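Notes for week 4: comparing camera views before you pick a gripper

I know, you all want to get to the grippers! We will. But the Kolitz two-finger and the Kandpal suction cup both depend on what the camera gives the controller, so I start there every year, and I start in simulation because it's cheap to get wrong.

Our test set has 904 rendered views, and I'd like you to flip through plenty of them before you touch a setting. A lot of them are mostly wall. Dark furniture with a grip recessed into the top is a nice hard case – the recess is darker than what surrounds it, and depth matters much more than color there.

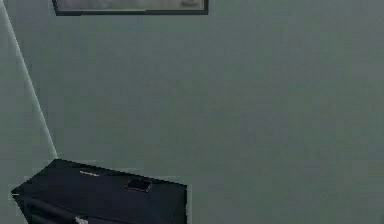

Nayeli Ayala wrote back on last year's version of these notes that she would throw out any view with no gripper in it, as the controller can't learn a grasp from a wall.

I see her point, but I keep them in. The Flumon controller has to know when to look somewhere else, and views like these are how we check that. Run your 400 trials with them, then 400 without, same seed both times, and bring me both logs (please label them this time). Suction cup first, then the two-finger.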